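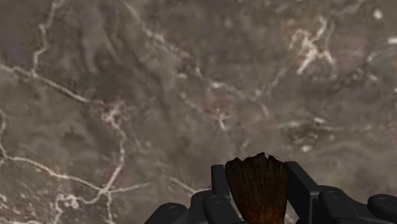

Brush in the gripper, marble bench, in the simulator.

7/20/26
By Siobhán Gallagher
Print this message | E-mail this message

Hi everyone,

Sorry for the slow answer, I've been marking all week and only got back to the list last night. I'm pasting in Trefor's message so the new people can follow along:

> From: Trefor Maddocks
> Can someone tell me where we are with the bench-clearing task? My
> lot at Clilleck want to start on their half and I don't know which
> version of the world file to give them. Also, is it still the
> Franka arm or did we change our minds? And are we scoring on time
> or on tidiness? I've heard both.
> Trefor

Okay! Yes, still the Franka. Nobody has a real one and we're not going to get one, so it's all in simulation again this year, same as last December. The world file you want is the one Judite put in the Pesevon folder, the one with the marble bench top and the cracked blue-grey wall. If your students open it and get a plain grey table, they've got the old one, so bin it and download again.

The scoring is on tidiness first, with time only used to split a tie. I know that's a change. Last year we had teams flinging things about at full speed to save a few seconds and it wasn't much fun to watch (okay, it was a bit fun). Each run is capped at 90 seconds and a team can bank up to 24 runs before the cutoff. Please tell your kids not to burn them all on the first night!

My own group has been working on grasps, and the brush is driving them round the bend. The colour of the bristles is close enough to the dark patches in the stone that their detector keeps losing the edge, and they've been arguing about whether to go by depth instead. I've told them to try it both ways and write down what happens. Siobhán (the other one, Ó Néill) has a neat script that nudges the light a little between runs and I'd really recommend it to anybody doing colour matching.

The flat things are the next headache. With the fingers coming straight down there's hardly any room for error, and if you're a hair too low the whole arm complains and the run stops. Two of my Year 9s have started a list of safe heights for each object, which I'll share once they've checked their spelling.

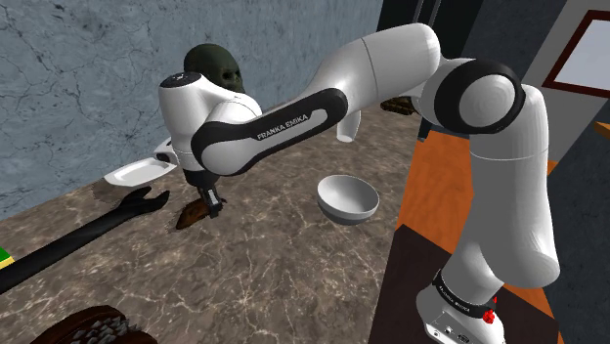
Fiachra Tierney wrote back to me off-list that the Ní Bhriain team would sooner have the wrench dropped from the scoring altogether, as it's too long for the bowl and too awkward for the plate, and they'd like to know where it's meant to end up. Fair question. I think we leave it in and give it its own corner of the bench, but I'm happy to be outvoted, so please reply to the list and not just to me.

Last thing, the upload form. It wants your team number and the run log, and it chokes on anything with a space in the file name. Itau is down as team 725 and that's correct, even though it looks like a typo.

Trefor, give me a shout if the download plays up and I'll put it on a stick for you.

Cheers,
Siobhán G.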